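Adaeze Anozie had 83 errands on her list and this was the best one by miles: laying out the shop table for Tullio! She shook the teal cloth flat and set things down as fast as her hands would go (tea, juice, the pitcher, that gorgeous twisted rope).

"Leave some cloth showing," Tullio Cattaneo called from the stairs.

"Never!"
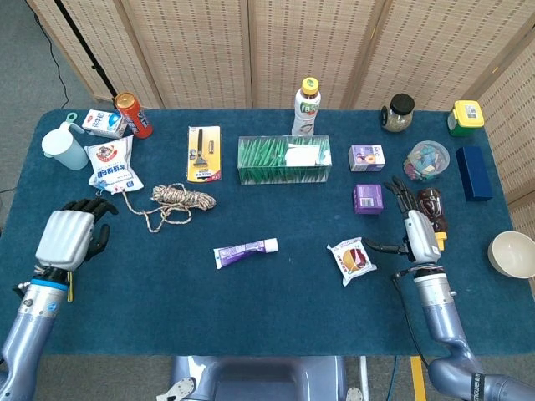

"Where does the tea go?"

"In the middle, where everybody can reach it."

She grinned and went to find the kettle.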